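FOR IMMEDIATE RELEASE
Aug 24, 2023

Prakent opens its secondhand book and furniture floor on Mesier Street

I'm Svenja Strobel, and I've been selling other people's bookcases for 8 years, first out of a garage and then out of a van with a door that wouldn't shut. So you can imagine how happy I am to write this one: Prakent is getting a proper home! We open the doors at the old Dramani building on Mesier Street this week, with 1020 square feet of floor and more used books than I've ever had to dust.

The idea is pretty simple. You can buy a bookcase from us with books already in it. People kept asking me at the market whether the books came with the shelves (they didn't, I'd just put them there to look nice), and after a while I started saying yes. Now it's what we do. You tell us what you like to read, we fill a shelf or two, and you leave the rest open for whatever you bring home later.

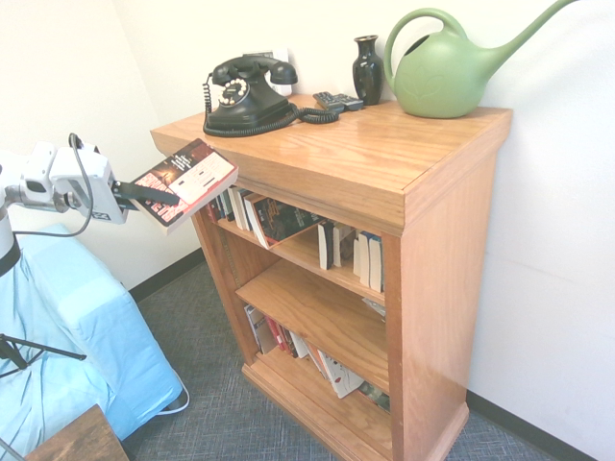
I'm partial to oak, I admit it. Give me a honey-colored finish, a thick top with a routed edge and three good open shelves, and I'm sold. The top matters as much as the shelves, if you ask me – it's where the watering can ends up, and the remotes, and the old rotary phone you can't bring yourself to give away. We set our pieces up the way folks live with them, with paperbacks leaning on each other and a shelf that's still mostly waiting for something. I've never trusted a bookcase that looks too neat.

We're starting with 3000 books, mostly paperbacks, with plenty of thrillers and a whole wall of cookbooks that I keep borrowing from. Every paperback is 2 dollars. Bookcases are priced one by one, and we deliver anywhere in town.

There's also a trade-in shelf, which we call Asa after my grandmother's cat. Bring a book, take a book, no paperwork. If you have bigger things to clear out, come and talk to me about it, or send a few pictures first so I know which van to bring.

In November we'll add evening hours and a small repair bench for loose shelves, wobbly bases and tired finishes. I'll be running it myself, so please be patient with me – I like to talk while I sand.

Press visits are welcome any morning. Ask for Svenja at the front desk, and the coffee's on me.

Press contact: Svenja Strobel, Prakent, Mesier Street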